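The Last Ferry to Wornau

I missed the last ferry because of a cheese roll. I'd like to say it was something grander, but the kiosk on the quay had one left, the woman was slow with the change, and by the time I'd got my bag back on my shoulder the ramp was already up. It was a very good cheese roll, mind you.

So there I was in Okik in April, with 40 crowns and a coat that had looked warmer in the shop. The timetable said the next boat was at six in the morning. It also said, in tiny letters, that passengers could wait in the net shed, so off I went.

The shed had one bench and one heater, and on the bench sat an old man with a birdcage on his knees. The cage had a tea towel over it.

"Missed it?" he said.

"Cheese roll," I said, and he nodded as if people were always telling him that.
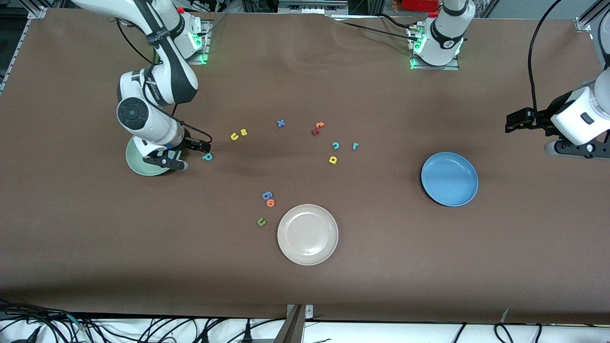
Page last changed: April, 363 views, 2 comments

I asked what sort of bird it was. He lifted a corner of the tea towel and had a look himself, as though he needed to check, and then he let it drop again.

"Asleep," he said.

We talked for hours after that. He'd been a cook on the Flarkex, back when she still carried cattle, and he told me about a bull that got loose in the galley and ate a whole tray of buns (and was sick on the captain, which seemed to be the part he liked best). I told him about my sister's house in Wornau, and how I hadn't been there for two years, and how I'd been practising what to say at the door. I said some of it out loud. He thought the bit about the money could go.

I must have dropped off near four. When I woke up the heater was ticking and the bench was empty — just the cage, with the tea towel folded beside it and the little door open. There was half a bun inside, and not one feather.

I took the cage on the boat with me. I held it on my knees the whole way over, and when my sister opened the door she looked at it before she looked at me.

"What sort of bird is it?" she said.

"Asleep," I said, and she let me in.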